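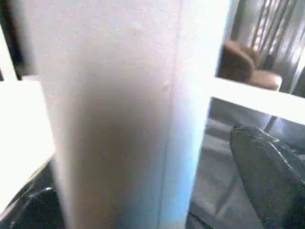 Putting together a tube clothes rack on the kitchen table
By Cathal Geraghty
Filed under: Laundry and Hallway

I have now built the Flunero clothes rack often enough that my relatives ring me when theirs arrives, and after the last phone call (long, and conducted mostly with the other person's head inside a carton) I promised I'd write it all down. So put the kettle on. It's a pleasant job if you give yourself an unhurried morning, and the rack at the end of it will hold a surprising amount of wet school jumper.

The one I'm describing is the plain white one with moulded side frames, long white tubes for the uprights and rails, and round couplings where they meet. The older Bevik rack goes together in much the same way, and I'll point out where it's different. If yours is some other make, read the leaflet first and me second.

What you'll need

The rack, obviously, with its leaflet
A table you can walk around, or at least get to from three sides
A dark cloth or sheet to cover it
A soft dry rag
A saucer or jar lid for the small bits
A tape measure
A rubber mallet, which you may not need
A second person for the last part, if one is handy

Use the table

I know the leaflet shows a smiling figure kneeling on a rug. I did my first rack on the floor and spent the evening lying flat on it with a hot water bottle. A table brings everything up to where your hands are, and you can see into the ends of the tubes without folding yourself in half. Mine is 80 centimetres wide and that's enough. A narrower one will do if you're happy for a frame to hang over the side a bit.

Do look up before you start. The uprights on the Flunero are long, and a tube standing on a table reaches a good deal higher than you'd think. I have met my own light fitting this way. If you have a pendant lamp over the table, tie it back or drag the table out from under it.

Then cover the top. A dark cloth is by far the best for white parts - you can see every tube, every end and every little cap against it, and you won't spend ten minutes patting a white table for a white plug. Don't pull it perfectly smooth. A few creases stop the tubes rolling, and a tube that rolls off a table at breakfast time will wake the whole house.

Unpacking and sorting

Open the carton along its long side if you can. Slide the tubes out one at a time and lay them down next to each other, all pointing the same way, towards the back of the table. Put the side frames at the other end. They look alike but on the Flunero there is a left and a right, and the difference is which face the round fitting sticks out of. Hold them up as if they were already part of the rack, with the fittings facing where the rails will go, and you'll see it straight away.

Empty the bag of small parts into your saucer. Move the saucer somewhere you won't put your elbow. My mother-in-law's rack went a whole winter with one end cap missing, and in April it turned up in the toaster tray.

Now have a look at the tubes themselves. The long ones are your uprights and the shorter ones are rails. If you can't tell by eye, stand them on their ends together and it will be plain enough. Run a finger along each one until you find the seam, a thin line down the length of it. Every tube has one. I like to turn all the seams to the same side before I join anything, and later on I face them to the wall. The rack will hold your washing just as well if you don't bother, but you only get one go at it before everything is tight and I am a person who would notice.

Wipe the ends with your rag, inside and out. There's often a bit of packing dust in there. 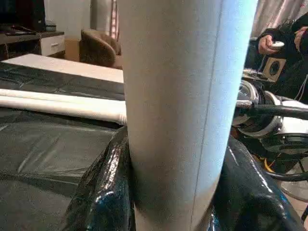

Which end of the tube goes into the frame?

The slightly narrower end goes down into the coupling and the wider end stays at the top to take the rail. If both ends of yours measure the same, as they do on the Bevik, either way up is fine.

I've answered that one by phone more than any other, so please don't feel silly if you had to stop and check. The fit is snug in both directions for the first little bit, and it's quite possible to push the wrong end in far enough to feel pleased with yourself. If a tube stops early and no amount of leaning will move it, take it out and try the other end before you reach for anything heavier.

Fitting the first upright

Lay one side frame flat on the cloth with its coupling towards the middle of the table. Keep the whole frame on the table for this part, because if the far end hangs over, it will tip the moment you lean on the coupling.

Take an upright and hold it low down, close to the end that's going in. Most people hold a long tube in the middle, where it feels balanced, and then wonder why the end wanders about like a fishing rod. Hold it low with one hand and rest the other on the frame, beside the coupling. Set the tube in place, check your seam, and press straight down with a small twist back and forth. You should feel it go past a slight ridge and then settle.

Let go carefully and see whether it stands on its own. It may lean a touch. A small lean at this point is nothing to fret over and comes right once the rails are on. A big lean means the tube has gone in crooked, so ease it out with the same little twist and start again.

A word on the mallet. I keep one nearby and hardly ever use it. If you do, put your folded rag over the end of the tube and give it a gentle tap, the sort you'd give a boiled egg. The mouldings are strong enough for washing but they don't enjoy being hit, and a cracked coupling can't be mended in any way I'd trust under a load of wet towels. I've tried glue, and then I've bought a new coupling.

Fitting the second tube

With the first upright in, slide the frame along to make room and bring up the next tube. This one is a bit more awkward as there's now a pole standing where you'd like your face to be. Come in from the side with the tube on a slant, get its lower end to the mouth of the fitting, and only then raise it. Trying to hold it bolt upright and lower it from above is hard on the shoulders, and it's how I met the light fitting.

Go slowly as you bring it up. You'll feel the moment when it lines up and wants to drop in. If the frame shifts about on the cloth, put your forearm along it, or call in your helper and have them hold the far corner down. Children are very good at this and like to be asked.
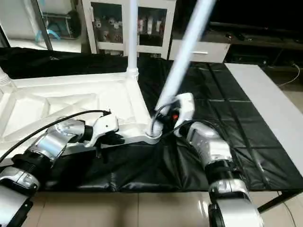
White frame flat on the black cloth, one pole upright at the coupling and a second tube held on the slant.

Repeat on the other side frame. I do the two sides one after the other and leave the first standing against the wall meanwhile, feet outwards so it can't slide.

Bringing the sides together

Here is where the second person earns their cup of tea. Move down to the floor for this, with the cloth spread out under you if your tiles mark easily. Stand both sides up facing each other, fittings inwards, and have your helper hold them steady while you put in the bottom rail. Always the bottom one first. Push it in at one end, walk around, and push it in at the other. Then do the top rail the same way.

If you're on your own, it can be done. Lay one side down, stand the rails up in it, and lower the other side on top as though you were putting the lid on a very tall box. I did the Bevik like this with the radio on and only had to start over once.

When all the rails are in, go around and press every joint again, because the later ones always loosen the earlier ones a little. Measure across the top and across the bottom. The two figures should match. If the top is wider, a rail hasn't gone all the way home, and you can usually find it by looking for a sliver of the narrow part showing at a joint.

End caps go on last. They push in with a thumb.

Before you hang anything on it

Give it a gentle wobble with your hand on the top rail. A bit of sway is normal in any tall rack made of tubes. Clicking isn't, so if you hear a click, find the joint and press it home.

Load the bottom first and put heavy things near the sides. I leave mine empty overnight in its spot by the back door before its first load of washing, a habit I picked up from the lady at Ó Súilleabháin, the hardware shop where I bought the Bevik, and I've never been game to find out what happens if I skip it.

Odds and ends people have asked me

The tubes arrived with a faint mark down one side. Have a look whether it's the seam before you send them back. If it's a scuff, a damp cloth with a drop of washing-up liquid takes most of them off.

Taking it apart again for a move is the same job backwards - rails first, uprights after, with a twist as you pull. Tape the small bits inside a labelled envelope and tape the envelope to a side frame. Ours made it all the way from Zolham to the coast like that with nothing missing.

Spare couplings are sold separately and cost me 200 less than a whole new rack, so don't throw out the rack for the sake of one cracked piece.

If you get stuck on a step, leave a note below with the name of your rack and which joint is giving you grief, and I'll answer when I've got the washing in.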